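Re: [shed-list] Black shelving, who wants it?

On 4:10 pm, Shengli Xiao wrote:
> Are the two black units still going? And do they have
> solid shelves or just rails?

Shengli,

Still going, $270 for the pair – pickup only.

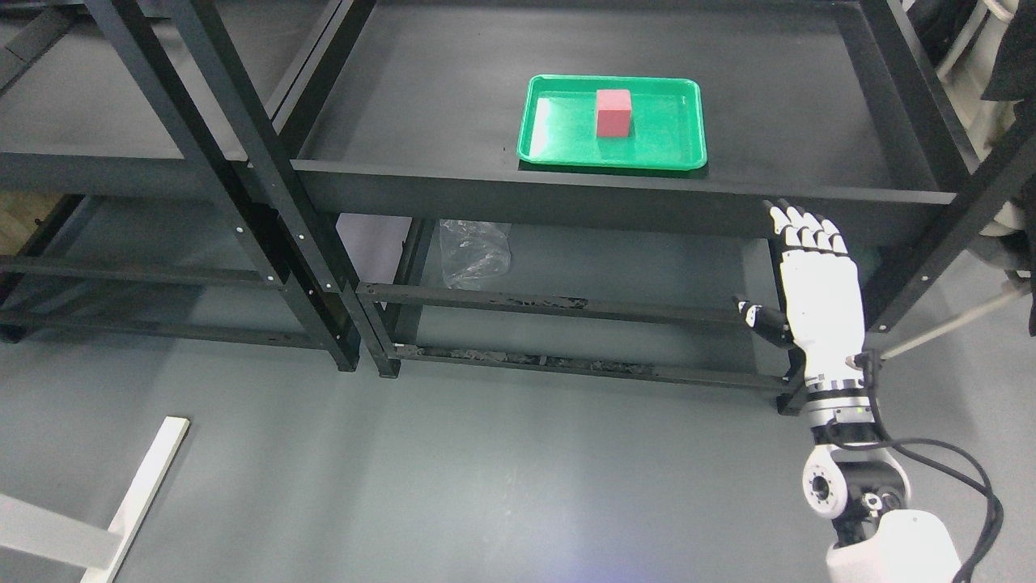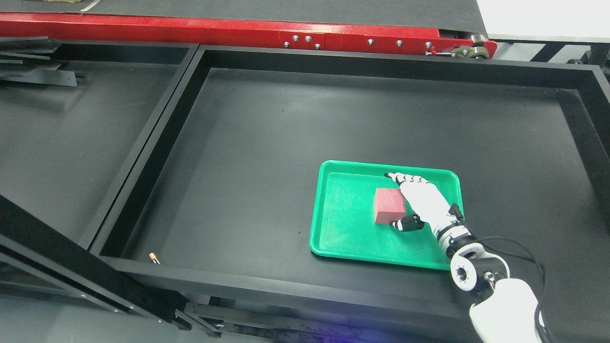
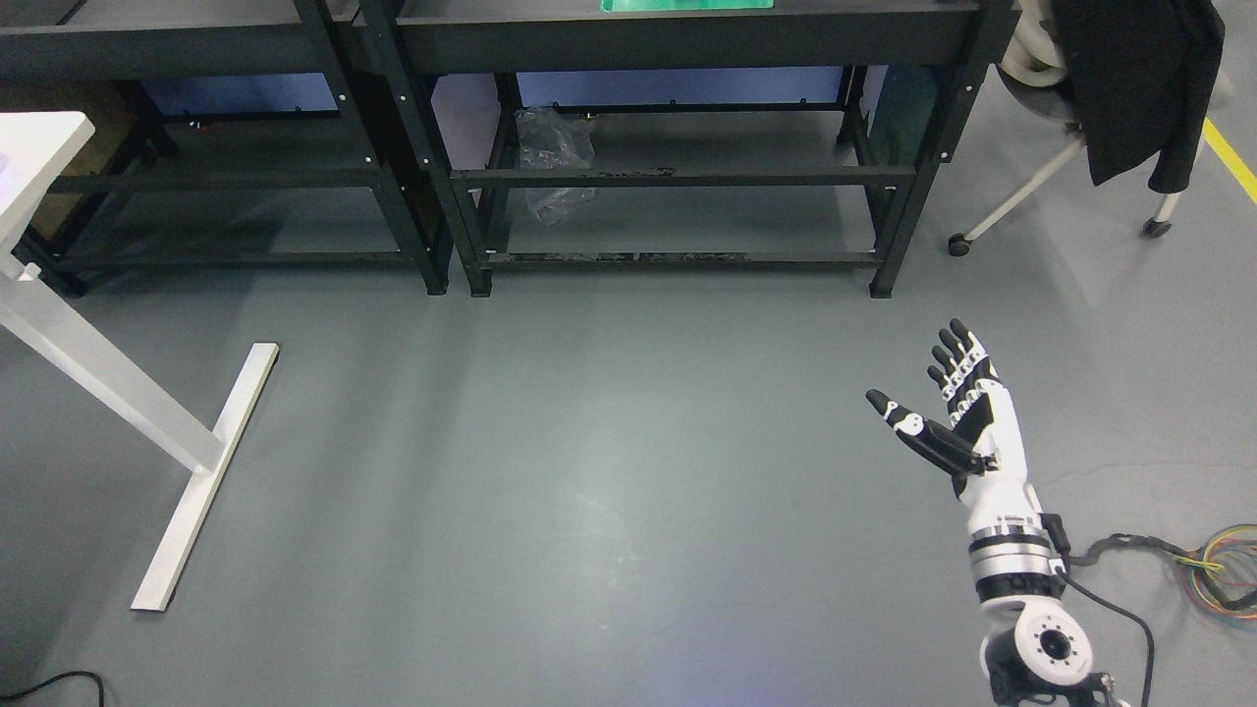 I've measured the hallway at your end on the Brusside plan and they should go through upright. Bring a socket set, as I've lent mine out. The shelves have flat dark grey panels, and the lower rails in the first photo are scuffed, so allow for a tin of black paint if the colour bothers you. The green tray isn't included.

I'm in until 7 most nights.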